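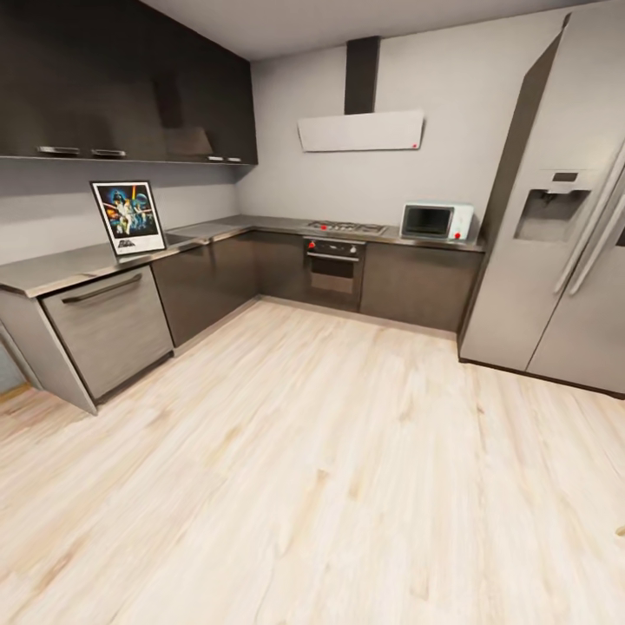

4.2 Does the layout explain the waste?

The claim that kitchen layout shapes how much food a household throws away has been repeated so often that it is now treated as settled. We doubt it. The usual source is Rüegg's survey of rented flats in Lorska, which found that households with an L-shaped counter discarded less cooked food than those with a single run along one wall. The result is real in the sense that it appears in his tables. Whether it says anything about counters is another matter.

Three problems stand out. First, the L-shaped kitchens in Lorska were nearly all in the newer blocks, where rents were higher and tenants older. Vinzenz Rüegg was kind enough to share his raw diaries with us, and once we compared tenants of similar age the gap shrank by more than half. Second, the diaries ran for 11 days, which is too short to catch the monthly shop that many of these families still make. Third, waste was recorded by the person who did the cooking. People who cook at home tend to forget what other people scrape off their plates.

Our own data come from 297 households in Felthorpe, visited in November and again 5 months later. Bins were weighed by the field team, and diaries were used only to sort the contents by type. Figure 2 shows one of the layouts in our coding scheme, an L-shaped kitchen with the counter running round the corner to the refrigerator. Coders were asked to match each home to the nearest layout – a task they found harder than we had expected, mainly in older homes where a table did most of the work of a counter.

Layout on its own predicted very little. Household size, the presence of small children and the distance to the nearest shop all did better, and none of these will surprise anyone who has fed a family. The Mudaliar index of "kitchen efficiency", which combines counter length with walking distance between sink and stove, did no better than a plain measure of floor area. We see no reason to keep using it.

A defender of the layout account might say that our categories were too coarse. Dong-hyun Ok made this point when he read an earlier draft, and it deserves an answer. We therefore recoded the sample by usable counter length alone. The estimate moved slightly in the expected direction, but the interval was wide and included zero – hardly the basis for the design advice now being given to landlords.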